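Muston Craft Supplies
Delivery, collection and returns: your questions

Last updated 3rd February

How much is delivery?
Standard delivery is £4.50. Orders over £64 go free to mainland addresses. Large sheets (A1 and bigger) carry an extra £6 whatever the order total.

When will my order arrive?
Standard orders take two to four working days. Anything placed after 1pm is packed the next working day. Saturday orders are packed on Monday.

Can I collect from the shop?
Yes. Choose "Collect from Muston" at the checkout and wait for the email saying your order is ready. Bring the order number. We keep orders for ten days and then refund them.

Do you cut board to size?
Straight cuts only, 50p each, with the first two free. We can't cut circles, windows or bevels. Cut board can't be returned unless we got the size wrong.

Is the colour on screen the same as the real thing?
Not exactly. Pale shades such as lavender and mint are the hardest to judge. Sample cards are 20p each, or free with any board order.

My sheets turned up with dented corners. What now?
Email us within five days with your order number and a photo of the damage and of the outer packaging. We will send replacements or refund you. Please keep the packaging until you hear from us.

Why has Kukix tape gone from the website?
We stopped stocking it in January. The Mernon double-sided tape is the nearest match and comes in the same widths.

Do you still sell Carrilho paper?
Only the 200 gsm pads. The loose sheets are sold out and we don't expect more.

Can schools and clubs pay by invoice?
Yes, on orders over £100. Send us a purchase order and the delivery address. Payment is due in 30 days.

How should I store foam board?
Flat if you can, away from radiators and direct sun. If it has to stand, keep it upright and packed closely together, as a sheet left leaning will bow. Leave it in the wrapper until you need it.
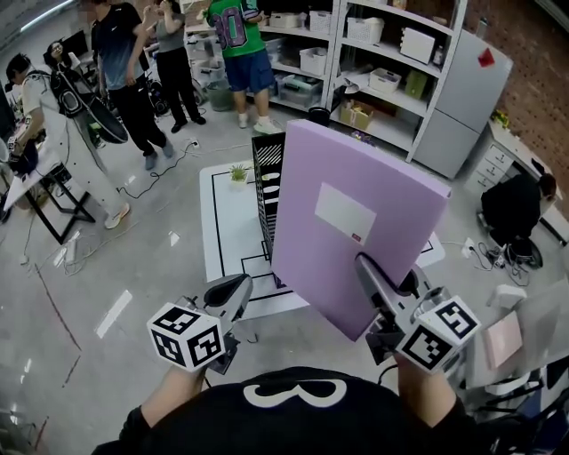
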